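Prunarley indoor scene pack: my notes after a month

I bought the Prunarley home scene pack in July, with my own money, because I was tired of testing navigation code in the same two gray rooms I built myself three years ago. Prunarley sells ready-made simulated interiors for people who write software for home robots. You load a house, drop your robot in, and let it drive around. The basic license was $400. I bought mine through Sellside, the reseller, and the download link came the same evening.

The pack has 12 houses and 943 separate objects. I have spent most of my time in the one called Sandoval, which has the longest hallway and the most doors. Doors are what my planner is worst at, so I started there.

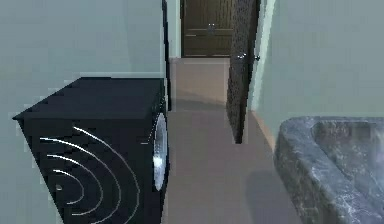

Setup took me one evening. The importer wants its own folder layout and will quit without a message if you get it wrong. The manual covers this on the last page, which is a poor place for it. Once the folders were right, Sandoval loaded in under a minute on my desktop, and I had the camera moving through it before I went to bed.

Doors come in as proper hinged parts. You can set the angle and the stiffness, and you can tell a door to start open, closed or random. I used random for most of my runs. My planner got stuck behind a half-open door far more often than I expected, and that was useful to know.

Surface textures are mixed. The wood is good and the plain walls are fine. Some of the other materials look like they were picked at random, and I think they were, as there is a setting called "material shuffle" that is on by default. If you are training a vision model you may want that variety. If you just want a believable house, turn it off before you load anything.

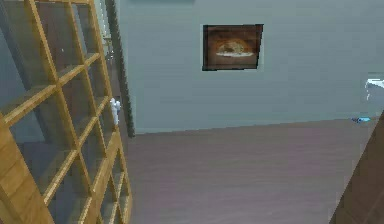 Open shelving on the left, bread picture on the far wall.

Open shelves like that are hard on simulated depth sensors. My mapper likes to fill the gaps in and treat the whole unit as a solid block. The pack gives you a simple collision shape and a detailed one for each piece of furniture, and switching to the detailed one cost me a few frames per second. I left it on.

The part I like least is the camera tool. It picks viewpoints for you, and you get no say beyond a minimum height. I asked it for 554 views of Sandoval and went through all of them by hand. Plenty were good. Plenty were mostly wall.
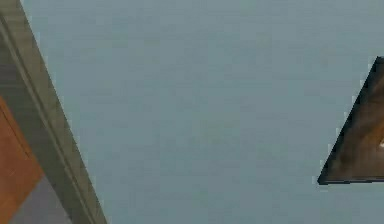
I wrote to support and got an answer from Evaristo Nava the next morning. He said a filter for low-detail views is planned but gave no date. He also sent me a short script that scores each view by how many objects are in it – it works, and it should have been in the download.

For comparison, I used the Brarkgate pack at my last job. Brarkgate has nicer lighting and a much better manual, but its rooms are very tidy and its small objects are glued to the furniture. In the Prunarley houses the small things are loose. You can knock a vase off a dresser if your arm controller is bad enough, and mine is.

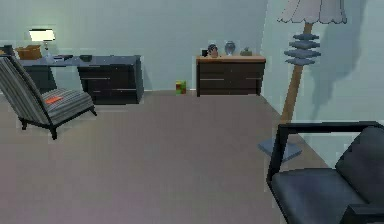

Striped lounge chair, desk, dresser and floor lamp. The small box with green and red panels is on the floor near the dresser.

Chair legs and lamp bases are where my base controller clips things, so I now run every new build through a furnished room like this one first. It has replaced the obstacle course I used to set up with boxes.

Would I buy it again? At the basic price, yes. The higher license adds outdoor scenes and I have no use for those. If you only need clean pictures of rooms, look at Brarkgate first. I am going to try two of the other houses next, and I'll post the door settings file once I have cleaned it up.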